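Folding a T-shirt is harder than it looks, says Moffat team

I spent a March morning with the Isteo group at Moffat, who have been teaching a two-armed robot to fold laundry, and I came away oddly fond of it! Their new result is about how it learns. They recorded 600 folds with a person guiding the arms, then threw out the 11 worst and trained again from scratch.
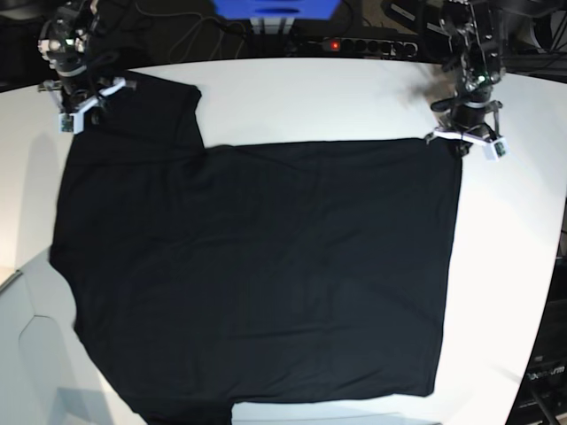
Throwing work away sounds daft, I know, but Lovisa Nordin reckons the clumsy runs were teaching the robot to dither. The start matters most (she was very firm on this). With the black shirt spread flat on the white table, one gripper goes down on the tip of a sleeve and the other on a corner of the body, and if either is badly placed the rest of the fold suffers. Each arm also gets a close-up view of its own, and the method leans on those when the cloth bunches up.
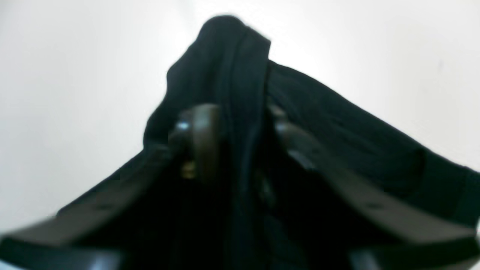

Holger Sjöberg is less sure, and told me he'd want to see the same trick work on towels and trousers before calling it a method. Fair enough, I'd like to see that too.

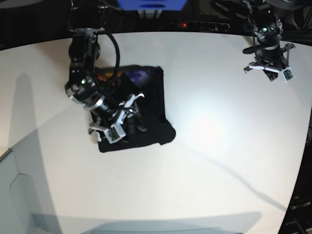
Towels are next on the list, as it happens, and after that the group wants to swap in a second table at Jistow, with different lighting. The write-up should be out before the summer.

Related items
Bomel opens its test kitchen to visitors
Elsa Magnusson on robots that ask for help
Why soft things are hard to pick up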